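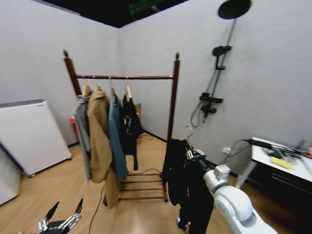

*Hanger task, black garment in the right hand, rack half filled.*

# Plarkstead open day: notes and data card

Written after the November open day at Flakside, where the Plarkstead group showed its two-handed robot working with clothes on hangers. I went as a visitor with a notebook. The release that goes with the demonstration is called Fisel, and this file covers both: what is in the download, and how far I think it can be trusted.

I had read the announcement beforehand. It says the robot "tidies a wardrobe". I would put it more modestly - it handles garments that are already on hangers, at one rack, in one room.

## Contents of the release

| Item | Value |
|---|---|
| Recordings | 3154 |
| Task types | 3 |
| Rooms | 1 |
| View | head camera |
| Operator notes | partial |

The task types are `hang`, `remove` and `move_along`. The last one means sliding a hanger along the rail, and it is much easier than the other two. Any success figure that lumps all of them together should be read with that in mind. I asked for the split and was told it would be in the next version.

## The demonstration

Ineke Wuyts ran the session and was fair about it. She let visitors ask for repeats, and she didn't hurry us on when one went badly. I wrote down 7 attempts at `hang`. In 6 of them the hanger ended up on the rail and stayed there. The other one caught the rail with the side of the hook, and Wuyts stopped the arm herself.

Six out of seven sounds good until you ask who chose the garments. Plarkstead did. A visitor offered her own scarf and was turned down politely. Nothing was folded, and nothing was picked up off the floor.

There was also a good deal of standing about between attempts. The announcement video has none of this. I'd like to see the waiting time published per recording, including resets, and I said so on the day.
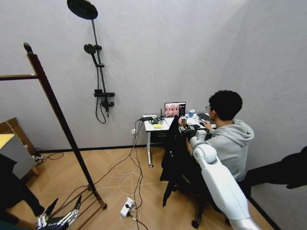

**Was the robot working on its own during the open day?**
Partly: Wuyts said `move_along` ran without help, while `hang` and `remove` were steered by an operator throughout.

That answer ought to be on the first page of the announcement. It is in a footnote. Steered recordings are perfectly good training material and I have no quarrel with them, but a visitor watching an arm put a coat away will assume the machine decided to do it.

## Known problems

- The `success` field was filled in by the operator who did the attempt. Anneliese Reuter at Böttcher has offered to re-label a share of them blind. Not started yet.
- Some recordings stop before the fingers let go of the hanger. They are still marked as successes.
- Single room throughout, so the same walls, floor and fittings turn up behind everything. Don't expect results to carry over to another house.
- Garment names are free text. `top`, `shirt` and `jumper` are used loosely.
- Operator notes are missing for most of `remove`.

## Suggested use

Fine for work on grasping hangers and for testing how a model copes with clutter in the background. I would not use it to compare systems, or to claim anything about homes in general.

If you report a number, report it per task type and say whether the attempts were steered.

## To do

- [ ] Split of results by task type (Plarkstead)
- [ ] Blind re-labelling (Reuter)
- [ ] Waiting and reset times
- [x] Ask for the footnote to be moved - asked on Monday, no reply so far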